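Hi, and thanks for poking around in here! This is the README for **Cletia**, my list of old handwritten recipe cards, typed up one at a time and kept in plain text so they'll outlive whatever app I'm using this year.

Last big update: 3 June 2024.

## What's in the folder

There are 1,932 cards altogether. I've typed up 1,156 of them, and the rest are only in the index with a title and a box name (sorry, I'm getting there, my evenings are short). Everything sits in two files:

- `cards.csv` has one row per card
- `notes.txt` is me rambling about stains, spelling and who might have meant what by "a slow oven"

The columns in `cards.csv` are:

| column | what I put in it |
|---|---|
| `id` | a number, never reused |
| `title` | exactly as written, typos and all |
| `box` | Mivbridge, Gekbridge or Nseir |
| `body` | the recipe itself |
| `hand` | my guess at whose writing it is |
| `legible` | 1 to 5, where 5 means I could read it without my glasses |

## Where the cards came from

Mivbridge and Gekbridge are the two towns where I bought the first boxes, both at estate sales, both full of Jell-O salads. Nseir is the family name written inside the lid of the third one, and it's my favorite by a mile! Lots of lentils, lots of lemon, and a whole run of cookies that all seem to be the same cookie with a different aunt's name on it. I've left every single one in.

Steinar Blöndal lent me a stack of his grandmother's cards too. They're filed under Gekbridge for now, which is wrong, and I keep meaning to make a proper box for them. If you filter on `hand = "S.B. grandmother"` you'll find them all.

Cards used to live in shoeboxes under my bed, and the rubber bands left marks on the older ones. I've gone over to drawers now. Get something shallow, so the cards stand up and don't slump, and don't let anyone talk you into plastic sleeves for everyday use. They stick together in summer and then you're peeling Grandma's fudge off Grandma's meatloaf.
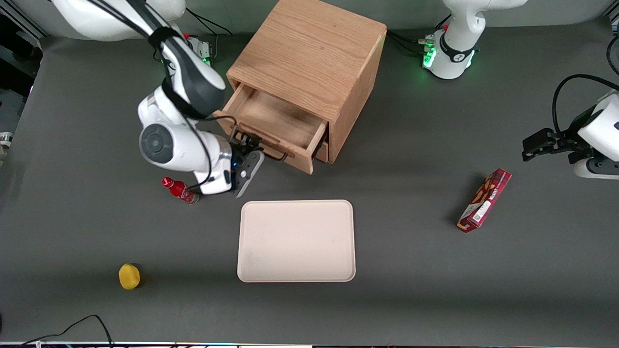
*Light oak cabinet, drawer open.*

Okay, back to the typing. I keep the original measurements even when they're maddening. "Butter the size of an egg" stays butter the size of an egg. If there's a brand or a can size that doesn't exist anymore, I leave it in the body and put my best guess in `notes.txt` under the card's id. Crossed-out words go in square brackets. Things written in the margin go at the end after a line that says `MARGIN:`, and some of those are better than the recipes (card 212 just says "never again, Harold").

## Stuff that's wrong or weird

- Fractions are a mess. I typed `1/2` for a while, then `½`, then went back to `1/2`. Search for both.
- The `hand` column is guesswork. People's writing changes a lot over forty years, and I'm no expert.
- There are duplicates. Sometimes a person copied the same card three times for three kids, and I count each one as its own card.
- A lot of the canning recipes are old and NOT safe by current standards. Please look up a tested recipe before you put anything in a jar.

## Using it

Cook from it, print it, read it out loud at parties, whatever you like. If you put a chunk of it on a website I'd love a link back, and please keep the ids so people can find the card again.

Fixes are very welcome. Send me the id, what I typed, and what you think it should say. I go through the pile every September, and sometimes sooner if the weather's bad.

Next up is the rest of the Nseir box, starting with the pickles.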